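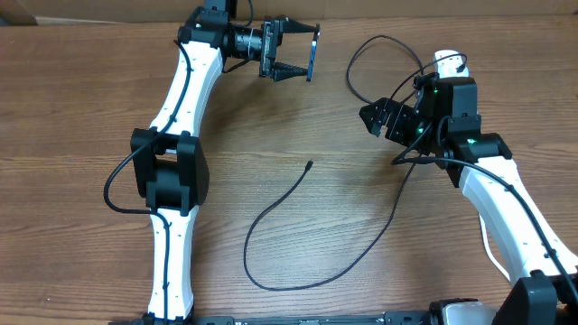
Matvii Palamarchuk wrote in to ask whether you have to be good at math to join, and whether the club is only for people who already own a soldering iron. No and no! I came in with neither, and I now run the beginner nights, so there you go.

I get a lot of the same emails every February when sign-ups open, so I've put my answers in one place.

When do you meet?

Wednesday evenings, doors at 6:30. We go till nine, later if something is half taken apart and people don't want to leave it that way. You can show up late, just text me so I can let you in – the side door locks itself.

What does it cost?

Dues are $15 a semester. Drop in twice for free before you pay anything. Parts for the shared arms come out of dues, parts for your own project come out of your own pocket (sorry).

What do beginners do first?

Cables. I know, I know, you wanted to write code. But half the weird problems we get are a connector that isn't seated or a wire that pulls tight when the elbow bends, and you learn a ton about an arm by following its wiring from base to wrist. After that you jog one joint at a time, slowly, and then you get to play with the gripper.

Why two arms? Wouldn't one be easier?

So much easier! But our project this year is called Nasution, and it's all about handing things from one side of the table to the other. With a single arm you never have to think about who's in whose way. With two you think about it constantly. We've had some very slow, very polite collisions.

Do both arms have to match?

Nope. We swap what's on the end depending on who's working on what, so one side might have fingers on it while the other is down to a bare plate. Write on the whiteboard what you took off and where you put it. Please. I spent a whole evening looking for a bag of screws.

What language do you use?

Python for nearly everything. Our control script is called Gralik and it lives in the club repo. It's 279 lines long and I'm told I should be embarrassed by several of them. If you've never coded, we'll pair you up with somebody.

Is it safe?

The arms aren't huge but they can pinch. Hands off the table when power is on, long hair tied back, and one person stays by the stop button – that person does not look at their phone.

Is there a contest?

There's an open house in the spring where each team gets 20 minutes on the table. Judging is friendly. Last year's team, Beten, dropped their block 2 times and still took home the ribbon.

Can I bring a friend?

Sure, bring them! Tell me by Tuesday so I get the snack count right.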